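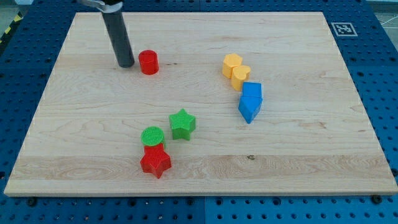
Tábua em bordo claro, com pequenos blocos de plástico colorido pousados sobre a superfície.

Tábua de Trabalho Guerreiro, formato grande
Referência 1185
Categoria: Mobiliário e equipamento educativo / Superfícies de mesa
Distribuição: Etevetti

Apresentação

A Tábua de Trabalho Guerreiro destina-se a jardins de infância, salas de primeiro ciclo, bibliotecas escolares, ludotecas e gabinetes de terapia ocupacional que necessitem de uma superfície amovível, plana e resistente para atividades de mesa. Coloca-se sobre qualquer tampo estável e delimita a área de trabalho de cada criança ou de cada pequeno grupo, sem obrigar à aquisição de mobiliário dedicado.

O modelo integra a gama de superfícies Guerreiro, que a Etevetti fornece a estabelecimentos de ensino públicos e privados. Pode ser adquirido isoladamente ou em conjunto com os tabuleiros de arrumação Starance, cujas medidas exteriores foram definidas para permitir o empilhamento dos dois artigos no mesmo armário.

Construção e acabamento

A tábua é fabricada em bordo maciço, colado em lamelas e calibrado em ambas as faces. As arestas são boleadas à máquina e lixadas à mão. O acabamento de série consiste em duas demãos de verniz aquoso mate, que conserva o tom claro da madeira e reduz os reflexos sob iluminação de teto. A pedido, a tábua pode ser entregue sem verniz, apenas com óleo de linhaça; esta variante exige manutenção mais frequente e não é recomendada para atividades com tintas.

A madeira é um material natural. Pequenas variações de tonalidade, nós finos e diferenças no desenho do veio entre unidades da mesma encomenda são normais e não constituem defeito de fabrico.

Características técnicas

Comprimento: 124 cm
Largura: 60 cm
Espessura: 4 cm
Material: bordo maciço lamelado
Acabamento: verniz aquoso mate (óleo de linhaça por encomenda)
Faces utilizáveis: duas
Carga máxima uniformemente distribuída: 45 kg
Utilização: exclusivamente em interior
Montagem: não necessária

Utilizações previstas

A superfície lisa adequa-se a jogos de construção, classificação de formas e cores, puzzles, modelação com pasta seca, recorte e colagem. Em contexto terapêutico, a tábua é habitualmente usada em exercícios de preensão e de coordenação, uma vez que o fundo claro e uniforme oferece bom contraste com peças de cor viva.

Nas bibliotecas e ludotecas, várias unidades podem ser dispostas lado a lado para formar uma área contínua. As tábuas não possuem encaixes entre si; para utilizações prolongadas nesta configuração, recomenda-se a base antiderrapante Parkomance, vendida separadamente.

A tábua não deve ser utilizada como superfície de corte de alimentos, como base para ferros de soldar ou pistolas de cola quente, nem como prateleira suspensa. Os blocos e restantes materiais de jogo não estão incluídos no fornecimento.

Limpeza e conservação

Limpar com pano macio ligeiramente humedecido e secar de imediato, no sentido do veio. Para manchas de lápis de cera ou marcador lavável, utilizar sabão neutro diluído. Não aplicar lixívia, álcool, acetona ou esfregões abrasivos.

O armazenamento deve ser feito na horizontal, em local seco e afastado de radiadores. Quando tal não for possível, a tábua pode ser guardada na vertical, apoiada em toda a extensão do lado maior – nunca sobre um canto. Recomenda-se a inversão periódica da face em uso, a fim de equilibrar a exposição à luz.

Na variante oleada, deve aplicar-se uma camada fina de óleo em março e novamente no início do ano letivo. A tábua só deve voltar a ser utilizada depois de completamente seca ao toque.

Encomendas e entrega

As encomendas são aceites mediante nota de encomenda ou requisição oficial, com indicação da referência 1185, da quantidade e do acabamento pretendido. Na falta de indicação, será fornecido o acabamento de série. Os pedidos recebidos até sexta-feira ao meio-dia são processados na semana seguinte.

Cada unidade é expedida em embalagem individual de cartão, com cantoneiras de proteção. A entrega é efetuada ao nível da rua; o transporte para pisos superiores está sujeito a orçamento prévio. Solicita-se às instituições que verifiquem o estado da embalagem na presença do transportador e que registem qualquer dano visível na guia de entrega.

Garantia e assistência

O artigo beneficia da garantia legal aplicável. Ficam excluídos os danos resultantes de exposição à água, de sobrecarga ou de alterações efetuadas pelo utilizador, incluindo furação e pintura. Os riscos superficiais decorrentes do uso corrente podem ser corrigidos por lixagem ligeira e nova aplicação de verniz, serviço que a Etevetti assegura nas suas oficinas – os custos de transporte são suportados pela instituição.

Artigos relacionados

Tabuleiro de arrumação Starance, com tampa
Base antiderrapante Parkomance
Tábua de Trabalho Guerreiro, formato individual
Conjunto de manutenção para madeira oleada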